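4. How people say that two things face each other

4.1 Opposite, across from, over the way

English has a generous supply of words for things that face one another, and one of the great pleasures of the Flestance recordings is hearing how freely people move between them. A speaker will place the chemist "opposite" the bank, then a minute later put the same bank "over the way" from the same chemist. Almost no one in the recordings stops to correct themselves when this happens. The words seem to sit side by side in the mind, ready for use, and the choice between them tells us a good deal about where the speaker imagines standing.

We begin with "opposite", the commonest of the group in all three towns. In Clulcombe it is used mainly for buildings, and above all for buildings with front doors. A church can be opposite a pub, and a pub opposite a church, but speakers were much less happy to put a tree opposite anything. "There's a tree over from it," one woman told us, having just used "opposite" for a garage and a row of cottages. When we asked whether the tree was opposite the garage, she said that it was, if you like, but a tree doesn't look at you.

That remark delighted us, and it set the course for much of what follows. It suggests that for her, "opposite" asks both partners to have a front. Shops, houses, chairs and people all have fronts. Trees, bollards and ponds do not. The same split turns up in Tilness, where a bench can be opposite a kiosk but a lamp post is "across from" it. In Pickering the line is softer, and younger speakers there will say "opposite" of nearly anything with a gap in the middle.

"Across from" behaves differently. It needs a space that could be crossed: a road, a table, a stream, a hallway. Speakers almost always name that space if you give them time. "Over the way" is narrower still. It belongs to roads and lanes, it is rare in speakers under forty, and it has a lovely habit of turning into a name for the people who live there ("Over-the-way are having their roof done").

4.2 Facing and mirroring

Two things may be opposite without facing, and may face without matching. A wardrobe can face a window. Two armchairs on either side of a fire do something more: each is turned towards the other, and each repeats the other's shape the other way round. Our speakers had plenty of ways to say this, and hardly any of them were single words. "Like bookends" was a favourite. So were "nose to nose", "looking at each other" and, in Tilness only, "cheek on", which we have not found in any of the printed word lists we consulted.

What these phrases share is an interest in the middle. Once two matching things are turned inwards, speakers stop describing the sides and talk about what lies between: the hearth, the table, the cup of tea. Figure 1 shows the kind of layout we mean. The left arm and the right arm mirror one another, both reach inwards, and their grippers come close together at the centre. A sentence such as "they're meeting over something" picks up the arrangement at once, where "one is opposite the other" is perfectly true and leaves out the best part.

The pull of the middle also changes the verbs. With "opposite", our speakers used "is" and "stands" and little else. With mirrored pairs they reached for "lean", "meet", "nod", "close in" and "come together", even for furniture and gateposts that had plainly never moved. Byung-chul Jeon, who transcribed the Tilness recordings, noticed that these verbs are often spoken more slowly than the words around them, and often with a hand movement that can be heard against the tabletop. We would love to see this followed up with film.

Figure 1. Mirrored facing: two robot arms reaching towards the centre of a tiled workspace, with a pair of small colourful objects where the grippers nearly meet.
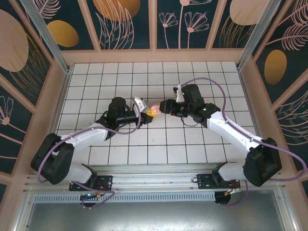
4.3 Whose left is it?

Facing pairs bring an old difficulty with them. If two people sit across a table, the left of one is on the same side as the right of the other, and a listener has to know whose side is meant. We expected muddle here and found very little. Speakers in Clulcombe settled it with landmarks ("the window side", "the door side") and used "left" and "right" mostly when giving directions to drivers. In Pickering, "my left" and "your left" were common, said quickly and with the stress on the first word.

The most interesting cases came from speakers describing a room from memory. Many began in the doorway, with left and right fixed by the way they had come in, and then sat themselves down in a favourite chair halfway through the account. From that point on the sides were swapped – without warning, and without any sign that the speaker had noticed. Listeners from the same household followed easily. Listeners from elsewhere did not, and asked for the window to be put back where it was.

We take this as a point in favour of studying such words in long, relaxed talk. A short list of test sentences would never have caught the moment of sitting down.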